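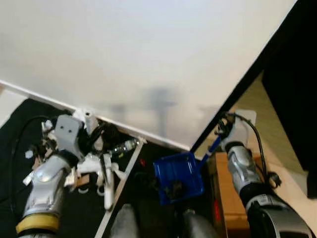 Mehwish Abbasi 留言说，急停拍下去之后，胳膊是停了，可夹爪还死死夹着簸箕柄，掰都掰不开，这到底算故障还是算保护？她还补了一句，要是夹的是手指头怎么办。

这条留言我看了好几遍，因为后半句正好问到我的痛处（字面意义上的痛，往下看就知道了）。五月出了那档子事以后，隔三差五有人来问我 732 到底是什么、还能不能继续跑、线该怎么走。我一个个回，回着回着发现写的都是同样的话，干脆攒成一页放在这儿。想到什么写什么，顺序有点乱，大家挑自己要的看。

到底出了什么事？

先说场景。Disora 是我们做桌面和地面清扫的项目，双臂，一只手拿簸箕，另一只手负责扒拉和拣东西。那天下午跑的就是最普通的一轮：右手端着蓝簸箕，左手往里送碎渣。左手腕转到快极限的时候，控制台跳了 732，左臂当场停住，右臂却没跟着停，又往上抬了一小段才停下来。簸箕一歪，里面的渣子撒了一地。

我当时犯了个很蠢的错误。看见两边都不动了，我就拍了急停，然后直接伸手去拿簸箕，想着先把它取下来再扫地。夹爪没松，我就用力拽，拽着拽着右边夹爪自己又收了一下，把我食指夹住了。没破皮，青了一大块，敲键盘疼了好几天。

所以事故其实是两件叠在一起的：一件是左臂掉线而右臂没有同步停，一件是急停之后夹爪还会动。下面分开讲。

732 是什么意思？

夹爪通信超时。Esik（我们自己写的那套控制程序，名字是随便起的，别去搜）每个周期都要收到夹爪回的状态，连着丢就报 732，然后把那一侧的胳膊锁住。报错文字写得特别含糊，只说“末端设备异常”，害得好多人第一反应是去查手指、查电机。别查手指！先查线。我经手过的 732，最后几乎都落在线或者插头上。

那一次的原因呢？

左臂的黑线。线从小臂外侧绕过去接到夹爪，中间留了一个弧，留弧本身没毛病，手腕要转嘛，绷直了更糟。毛病在于我前一天为了好看，把弧收短了，又在靠近夹爪那头多扎了一道扎带。结果手腕一转，力全吃在插头上，插头没有完全脱出来，虚着接，时通时断。

虚接比彻底断掉难受多了。彻底断了，上电自检就过不去，你根本跑不起来；虚接的话，自检一切正常，胳膊摆在初始位置一切正常，非得等手腕转过去才发作。我那天早上还得意洋洋地跟 Amanuel Bogale 说自检全绿，唉。

为什么左边报错，右边还在动？

因为老版本里两只胳膊是各管各的。左边报错锁左边，右边继续把手里那一小段轨迹走完，走完发现没有下一段，才停。写的时候觉得挺合理：右手要是端着东西，猛地停住可能会晃。可人站在旁边的时候，看到一边停了，脑子里自动就认为“机器停了”，另一边再动就非常吓人。

现在改了：任何一侧报 732，两侧一起减速停，谁都不许把剩下的轨迹走完。会不会晃？会，簸箕里的渣偶尔要洒一点。洒就洒吧，扫一下的事。

急停之后夹爪不松，是坏了吗？

没坏，设计就是这样。手里夹着东西的时候一断力，东西就掉下来了，掉个簸箕无所谓，掉个重的、尖的就麻烦了。所以急停切的是胳膊的动力，夹爪那边是机械保持，不供电它也夹着。回到 Mehwish Abbasi 的问题：夹着不放，这部分算保护。

但是！急停之后它又收了一下，这部分绝对是故障。查下来是夹爪的供电当时没有接进急停回路，走的是另外一路，我拍的那个红按钮压根管不到它。它检测到手里的柄在滑（就是我在拽），自作主张补了一把力。现在夹爪供电也并进来了，拍下去以后保持归保持，不会再主动加力。

你要是用的旧接线，请默认你的夹爪在急停之后还是活的。请默认。

那怎么安全地把东西取下来？

我现在的做法是这样，慢是慢了点：

先拍急停，等两边胳膊都不动了，再等一会儿，别急。

然后断总电源，看控制台旁边的指示灯灭掉。灯没灭就别往下走。

一只手托住簸箕盘（托底，别握柄，柄离夹爪太近了），另一只手去拧夹爪背面的手动释放。我们这批释放是要用内六角的，扳手拿绳子拴在架子腿上，省得用的时候满屋子找。

夹爪松开以后东西会突然变沉，托稳了再拿走。

整个过程手指不要伸进夹爪的开口里，哪怕看着缝很大。我就是看着缝很大。

已经夹到手了怎么办？

千万别往外拽！拽就是在告诉它东西在滑。拍急停，喊人断总电，让另外那个人去拧释放。所以顺便说一句，现在我们规定跑双臂必须两个人在场，一个人的时候只能跑仿真，我自己也照办，虽然加班的时候真的很想偷懒。

松开以后该看医生看医生，别学我贴个冰袋就接着干活。

怎么判断是不是线的问题？

有个土办法挺管用。断电，手动把手腕从一头慢慢转到另一头，眼睛只盯插头。插头跟着歪、跟着动，就是受力了；弧在动而插头纹丝不动，那就对了。然后再上电，把速度调到最低，空手做同样的转动，旁边开着日志看丢包。

日志里要看的是丢包集中在哪个角度。散着丢，可能是干扰或者总线太忙；每次都在差不多的角度丢，那就是线，不用再怀疑别的了。我那次的日志导出来打印了 94 页，翻到后来发现每次都卡在同一段，早知道先转转手腕，纸都省了。

扎带到底能不能用？

能用，别扎死，也别扎在插头旁边。小臂上固定，过了手腕就让它自己待着。弧留大一点会碰到旁边的东西，这个确实烦，我们试过弧太大挂住工位边上的东西，那也是一种停机。所以每换一次摆放，都得重新转一遍看看。没有一劳永逸的长度，我找过，没找到。

魔术贴比扎带好，要改的时候不用拿剪刀在线旁边比划。（有人剪扎带把线皮一起剪了，我不点名，他看到会知道的。）

地上铺的布和散碎东西会不会也有影响？

会，但跟 732 没关系。布容易起褶，簸箕前沿一顶上去就卡住，右臂会报力矩超限，那是另一个代码。碎渣倒还好，长条的东西麻烦些，一头压在簸箕下面，你以为推的是渣，其实在撬自己。我一般开跑之前弯腰看一眼，长的、硬的、会滚的，心里有个数，瓶子这种滚来滚去的尤其要看住，它一滚，左手就追，追着追着手腕就转到极限去了……你看，又绕回线的问题上来了。

如果你的任务本来就是要在乱糟糟的台面上干活，不能清场，那就把手腕的软限位往里收一点。我们收了之后有几个姿势够不着了，成功率掉了一点，我觉得值。

报了 732 能不能直接清掉接着跑？

按钮是能点的，清得掉。求求了别点。虚接的插头你清一次它好一阵子，然后在更倒霉的时刻再来一次。我们现在的规矩是，清之前要在本子上写一行：哪只手、什么姿势、手里有没有东西。写完了转一遍手腕看插头，再清。

一天之内同一只手报第二次，当天就不跑了，换线。线没多贵，真的，比手指便宜多了。

换线要找 Samarakoon 吗？

夹爪是从 Samarakoon 那边拿的，线也是原配的，我们前后换过几根，自己换就行。插头有方向，对着光看清楚再推，听到咔哒一声为止。没听到就拔出来重来，别用蛮力。夹爪本体的外壳我建议不要自己开，我把邮件发过去问过急停以后主动加力的事，对方回得挺快，确认了保持逻辑可以在配置里关掉“滑动补偿”。关掉以后抓滑的东西确实会差一点，你们按自己的情况来。

改接线之前也请先问一下手边懂电的人。我这页讲的是我们的台子，供电怎么分的、哪一路进急停，每家都不一样，照抄我的接法没有意义。

只有单臂，需要管这些吗？

同步停那部分可以跳过，剩下的都要管，夹爪供电那一条尤其要管。检查方法很简单：夹一块海绵，拍急停，拿一根长棍子（棍子！别用手）去捅海绵，看夹爪会不会再收紧。会收，就说明你的按钮没管到它。

我们是两只夹爪分别测的，别偷懒只测一边。我们的左边当时没有补力，右边有，原因是右边换过一次配置，左边忘了同步。要是只测左边，我现在大概还蒙在鼓里。

现在还跑着吗？

跑着呢。改完以后左手又报过一次 732，那回两边是一起停的，簸箕稳稳端在半空，我站在黄线外面没伸手，心跳还是快了一阵。查出来是插头里进了点灰，吹干净，换了根新线。那根旧的我留着，想看虚接长什么样的可以来找我要，放在工具车第二层抽屉里，贴了红胶带。

还有问题就接着在下面留言，Amanuel Bogale 最近也在帮我看，接线的事问他比问我靠谱。自检那块我打算加一个“带手腕转动的上电检查”，代码写了一半，等能用了再更新到 732 那一条底下。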